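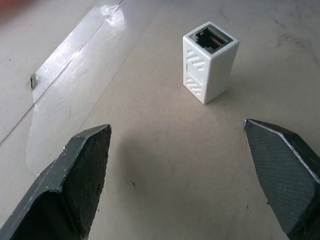
White RJ45 coupler, port side up, gold contacts showing.

August 14, 2019

The wired link to the back bedroom has been dropping from gigabit to 100 megabit since June. The run is 27 metres of solid-core cable, bought as a made-up lead from Flostach and extended at the loft hatch with a coupler and a five-metre patch lead. I had put off looking at it, as the loft is unpleasant in summer.

Gigabit needs all four pairs. A 100 megabit link needs only two, so a port that falls back to the lower speed without dying completely usually has a fault on one of the other two. The switch (a Salska, eight ports, no fan) logs each renegotiation with a time. I copied the log into a spreadsheet and found 1,980 entries, most of them between noon and early evening. That pointed to heat -- or to something moving with heat.

Swapping the patch lead made no difference. Moving to another switch port made no difference either. With the coupler bypassed and a laptop plugged straight into the long run, the link came up at 1,000 and stayed there through two hot afternoons.

I have now removed the join altogether. The long cable ends in a Vallejo wall module, punched down to the B scheme at both ends, and the patch lead runs from that. Keep the untwisted part of each pair as short as you can. The Gristano tester I use checks continuity only, so it would have passed the old arrangement on a cool morning. A long file copy with the error counters open is a better check.

Next job is labelling the other end.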